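Shared workshop's home-built humanoid gets to grips with the washing

11/03/2019

A two-legged robot put together in a shared workshop in Orudberg has moved on from picking up blocks to something a good deal more useful: reaching into a washing machine for the laundry.

The robot, named Clemik by its builders, is the work of Hadi Zein and Petronella Potgieter, who met at the workshop's open evenings and have been at it for 16 months. Zein is a lift engineer by trade. Potgieter repairs sewing machines and did most of the work on the hands.

Members were invited in this month to watch the pair at work on what they call the drum job, and the place was packed. It was a cracking evening. Clemik takes its time, and every movement of the wrist had people leaning in for a better look.

"We started with a table and some wooden blocks, like everybody does," Zein said. "Then Petronella said she didn't own any blocks but she did own a lot of socks, and from then on it was always going to be laundry."

A washing machine is a brute of a problem for a robot. The opening is round, the inside is dark and the contents never lie the same way twice. The arm has to go in past the rubber seal without snagging, and cloth gives the fingers very little to push against. Potgieter said she had rebuilt the fingertips 8 times before they would pinch a pillowcase with any confidence, and she isn't finished with them. 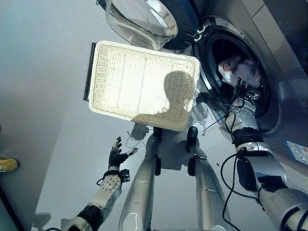
Reaching in: Clemik's right hand at the drum, with pale laundry inside and the wicker basket close by.

The view from the robot's head is the one the builders spend most of their time with. Footage goes up on a screen at the back of the workshop, and the two of them go through it slowly, stopping whenever a finger does something they didn't ask for. Light is a constant headache. Clemik throws a shadow like anyone else standing over a basket, and Zein wants the software to pay no attention to dark shapes that move when the robot does.

Then there are the cables. They run along the outside of the arm, which makes them easy to swap when one fails, and Zein has become very quick at it. He would like to tuck them away under the casing eventually. Potgieter is against it. She says she would sooner look at a bit of untidy wiring than take a forearm apart on a bench at ten at night.

The build has been paid for largely out of the pair's own pockets, with help from Prisari, a machine shop on the same estate that let them have offcuts and time on a lathe. More than 240 parts were made or altered by hand. The joint motors were bought second-hand, a few at a time, and the first set had to be sent back when the shafts turned out to be the wrong size. Zein still has the letter.

Both builders are open about how much is left to do. Clemik can be guided through the reach by Zein at the controls, and the aim for the spring is to have it manage the whole job by itself: find the cloth, take hold, lift it clear and put it in the basket. Turning round to hang it up is a long way off. Walking with a full basket is further off still, and Potgieter laughed out loud when one visitor asked about stairs.

"Ask me about a tea towel," she said. "A tea towel I can talk about all night."

And she very nearly did! A small crowd stayed behind to hear about the difference between cotton and fleece, how a damp sheet wraps itself round whatever else is in there, and why she has given up on buttons for the time being. One younger member went home with a spare finger joint to draw up on the computer, and two others have offered to help with a new wrist cover.

Interest is coming from outside Orudberg as well. The robotics club in Maeng has asked for the hand drawings and plans to try them on an arm of its own, fixed to a bench, with a tumble dryer in place of the washer. Zein said he was delighted and had sent everything over that evening, including the versions that didn't work, which he reckons are the more useful half.

The pair keep a written log of every attempt at the drum, good or bad, and hope to have 2000 entries in it before they let the robot loose without anyone at the controls. Potgieter writes hers in pencil. Zein's are typed, and longer.

Visitors are welcome at the workshop's next open evening, when the builders will be running more attempts and taking questions. Entry is free and tea is provided. Anyone with old bed linen they no longer need is asked to bring it along, particularly single fitted sheets, which Clemik has yet to try.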